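Home | Issues | Authors | Search | Contact

3.2 Contents and layout of the bins

Small household goods are seldom stored singly. In the homes surveyed at Steninholm, toys, lids, clips and packaging had been put away together in whatever open container was nearest, and the contents settled into clusters with bare floor between them. We wanted bins that kept this character. The object pool held 1,858 items bought second-hand through Jatik, from which 70 mixed fillings were drawn. Each filling was tipped into a metal bin on a table and left as it fell.

We recorded three properties of every filling: how far the items overlapped, how many touched a wall, and whether any were transparent. Overlap was scored on the 4-point scale of Mansour, with the lowest score given to items lying clear of all others. Long objects tended to come to rest along a wall, whereas short ones gathered in groups. Of the fillings, 87 per cent had at least one item partly hidden by another.

Figure 3 gives a sparse case. A blue plastic scoop-like toy lies along the rear of the bin floor, its handle pointing towards the right. Some of the remaining items form a small cluster, among them a black object with a cream-white line pattern and a clear, transparent piece.

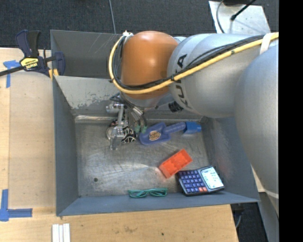

Figure 3. Sparse filling in a grey metal bin.

Transparent items were the hardest to score. Two raters working apart often disagreed on where such an item ended, and their outlines were merged before overlap was computed. Stickers and printed labels were left on the goods, as they would be in a cupboard at home. Fillings in which an item had come to rest on the rim were tipped again.

Related items
Storage habits in shared kitchens: the Drernard survey
Scoring overlap in mixed containers
Second-hand goods as test material

Copyright the authors | Contact the editors | Back to top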